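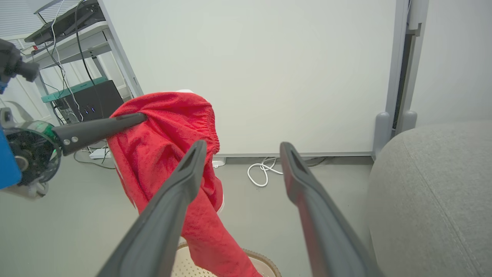 A red garment with an elastic waistband above a round woven basket.

Laundry basket

A laundry basket is an open or lidded container used to hold clothing and household linen before washing, or to carry it between the washing machine, the drying place and the closet. The term overlaps with laundry hamper. In American usage a hamper is usually tall, often lidded, and stays in one spot, while a basket is lower, open at the top and meant to be carried.

Construction

Baskets are made by weaving, molding or sewing. Woven types use willow, rattan, seagrass, paper cord or plastic strip. The rim takes most of the load when the basket is lifted and is commonly bound or wrapped in a second material, sometimes in a contrasting color. Openings in the wall let air reach the contents, which slows the growth of mildew on damp items. Molded types are usually polypropylene with slots or round holes. Sewn types consist of fabric over a wire hoop and can be folded flat.

Round baskets have no corners in which small items collect, but they waste space against a wall. Rectangular baskets stack and shelve more easily. A common household size is 16 inches across at the rim. Woven baskets with rough inner surfaces can snag knits and terry fabrics, and many are sold with a removable cotton liner.

Loading and sorting

Clothing is placed in the basket either loose or folded. Soiled clothing is generally dropped in loose. Sorting is by color, fiber and washing temperature. Red cotton items are kept apart from whites for the first several washes, as unfixed dye may transfer. Garments with elastic waistbands, such as shorts and sweatpants, are washed at moderate temperatures, 30 °C on many care labels, and are dried on low heat to limit loss of stretch. Drawstrings are tied and pockets emptied before loading.

Placement

A basket is normally set on a hard, dry floor near the place where clothes are taken off or folded. Woven fiber baskets should not stand in water or on damp concrete. In rooms shared with other uses, such as offices and workshops, the floor around the basket is kept free of power strips and loose cords, which can catch on the base of a basket when it is dragged. Cords that cannot be removed are coiled and placed against the wall or under fixed furniture.
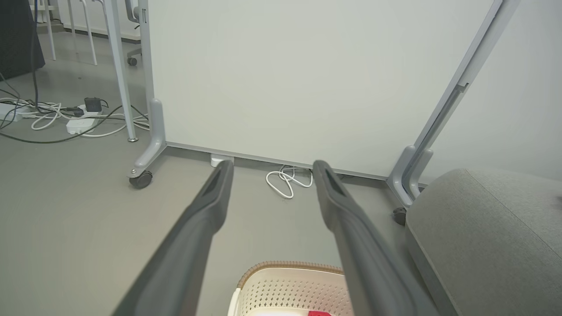 Coiled white cable on a gray floor beneath a panel on casters.

Movable panels are used in such rooms to divide the laundry area from the rest of the floor. Their wheeled feet extend beyond the face of the panel and need to be allowed for when a basket is positioned.

Commercial types

The Kirnora catalog divides its range into 2 groups, carrying baskets and standing hampers. The Quezada series is woven and round; the Somomus series is molded and stackable.

See also

Clothes hamper
Clothesline
Basket weaving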